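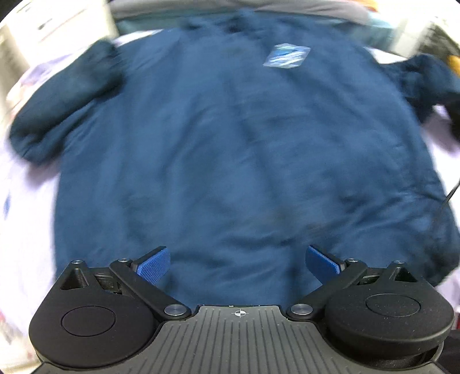 Teal-blue top, laid flat and waiting its turn.

I've been having a go at folding tops properly this month, after years of stuffing them in a drawer and hoping -- and I'm rather enjoying it! Mine go face up on something pale, collar at the top, then sleeves in, sides in, and up from the hem. Thicker sleeves still beat me (they bunch up whatever I do), so I smooth those first and start again if I must.

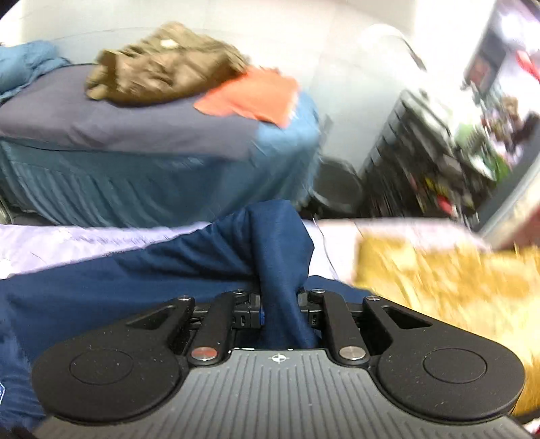 Leonor Mendes wrote in to say she never starts with the sleeves at all: she folds hers in half lengthways, then tucks both arms back together. I'm trying it on the jumpers next.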